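2024-01-04

Back on the door task in sim. The planner rewrite from June still does the base placement, and I left that part alone. What I wanted to look at was the right arm's approach to the knob, where Jetel keeps handing over a pose that the controller accepts and then can't track well. The knob is small and white and sits low on the left side of the door, close to the trim.
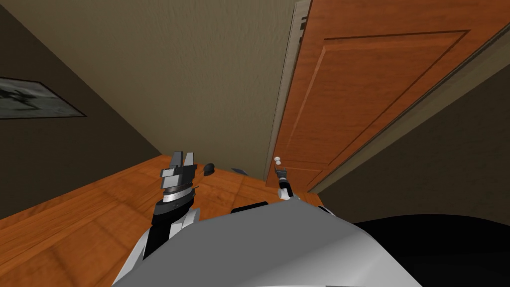
Plerkeo Manipulation Software Group

Ran a batch of 100 with the old cost weights, then 100 more with the elbow term turned down. The first batch reached the pre-grasp pose 91 times. The second was worse by 9. I had expected the reverse, so I went through the logs and found that the collision margin against the torso was being applied twice, once in Jetel and again in our wrapper. Took it out of the wrapper. The comment on line 934 says to leave it in, with no name on it. Yevhen Kravets thinks it dates from the Moroz port.

The left arm can stay raised with the gripper empty. Giving it a fixed posture cuts the search a lot — I should have done that before the break.
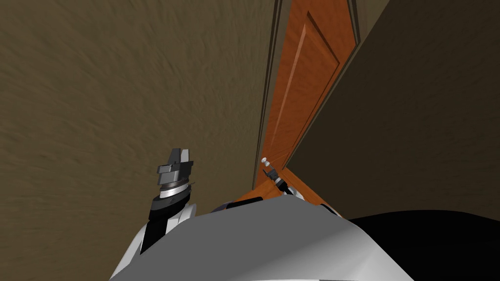
Perception is the next thing. The knob estimate jitters as the wrist gets close, and the filter in Jiltarer lags behind it. Tried a shorter window and the lag dropped, but the target started jumping between two poses. Put the old value back for now.

Tomorrow: rerun both batches with the margin fixed, and ask Yevhen for his replay script.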